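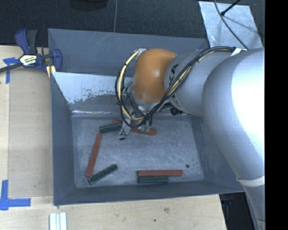 Prepared by the Applications Desk, Sternell
Technical author, gripper evaluation

4. Comparing grippers on the block bin

This section covers the side-by-side trial of the Nolix and Arkex grippers on the same arm, using red and green rectangular blocks in the grey metal bin. Complete section 3 (mounting and tool data) before you begin. The trial uses the same pick order for both grippers.

4.1 Preparing the bin

1. Place the bin on the table and line it up with the blue tape marks.
2. Clamp the bin at the side. Tighten by hand until the bin does not shift when pushed.
3. Put three red and three green blocks in the bin. Leave at least one pair touching along their long sides.
4. Check that no block is standing on end.

Note: Scratches and dark spots on the bin floor are normal. If the camera reports a spot as a block, raise the minimum area setting and repeat the check.

4.2 Checking the cables

1. Move the arm in manual mode to the pick height over the middle of the bin.
2. Turn the last joint slowly to both ends of its working range. The cable loop must stay clear of the fingers and the bin walls.
3. If the loop pulls tight, stop, turn the joint back and let out more cable at the strap.

CAUTION: A loop that hangs beside the gripper can catch on the rim when the arm leaves the bin. Always set the exit height above the rim — not level with it.

4.3 Running the trial

1. Load program 311 on the controller and select the gripper fitted.
2. Set the speed to 87 per cent for the timed run. Use reduced speed for the first pass.
3. Start the cycle and stay outside the guarded area.
4. Record each pick as held, slipped or missed. A block that is gripped but dropped before the exit height is recorded as slipped.
5. Run the full bin again with the blocks rearranged.
6. Fit the other gripper, reload the tool data and repeat from step 1.

Note: Touching blocks are the harder case. Enter them on a separate line of the results sheet, along with blocks lying close to a wall.

CAUTION: Do not reach into the bin to free a block while the drives are on. Press the stop, wait for the drives to switch off, then open the fingers from the controller.

4.4 Faults during the trial

Fingers close short of the block: check the tool length entered in section 3.
Gripper touches the floor: raise the pick height by 2 mm and repeat the pass.
Block turns in the fingers: move the grip point nearer the centre of the block.

Save the log before switching off. The results sheet is in Appendix B.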